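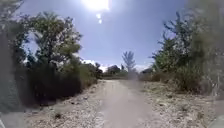
3. Study area and surface condition

3 December
Gülizar Ekinci, Idun Björklund and Dae-han Tak

3.1 The Geum track

The Geum track is an unpaved farm road that also carries walkers and cyclists. It was built up with crushed stone over a sandy subsoil and has never been sealed along most of its length. Traffic is light outside the harvest. Farm vehicles use it in the morning, and most of the foot traffic comes later in the day.

We chose the track because its upkeep records are complete. The last full grading was done in April. No fresh stone was added at that time, so the surface we sampled is the old one, reshaped. Earlier work on farm roads has mostly dealt with steep ground, where running water does most of the damage. On level ground the loss of fine material as dust matters more, and fewer measurements have been published.
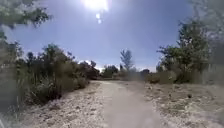

Photo: Si-woo Woo

For sampling, the road was divided into 19 plots of equal length. Each plot was split into a center strip and two verges. Loose material was swept from a marked square in each part, bagged, dried and sieved. Plots were visited in the same order each time to keep the interval between visits constant. Dust was collected in Lotix trays set at ankle height on the downwind side, and the trays were emptied after 15 days. Two trays were knocked over by livestock and their contents were left out of the analysis.

3.2 Loose material and traffic

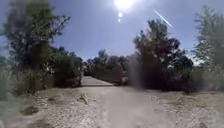 Fine material does not leave an unpaved road evenly. Wheels grind the stone, the finest part is lifted by passing air, and the coarser part is pushed outward. Where an unpaved surface meets a paved one, as it does on the way to the opening between the trees, the change in stiffness adds another effect, and we treated the dirt next to the edge as a separate class. Samples from this class held more fine sand than those from the rest of the center strip. Seok reported a similar pattern at Surasik, although the road there was wider and carried heavier vehicles.

The verges gave coarser samples than the center strip in every plot. The difference was largest where grass was thin. Grass roots hold the fines in place, and dry stems slow the wind close to the ground. We did not separate these two effects, and a test with clipped plots would be needed to do so.

3.3 Treatment with binder

Ratetti binder was applied to the center strip of selected plots at the rate given on the supplier's sheet. It was sprayed in the evening and the road was closed overnight. Treated plots lost less dust than untreated ones over the first tray period. By the end of the second period the gap had narrowed, and in plots used by tractors it had closed. Verges were left untreated throughout.
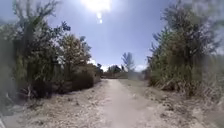 Figure 2. The unpaved track, looking along the center strip.

Rainfall during the trial was low, so the results should be applied to wetter sites with care. The binder is soluble until it has cured, and a shower on the first night would probably have removed part of it. Tray weights for each plot are listed in the appendix, together with the sieve results for the center strip and both verges.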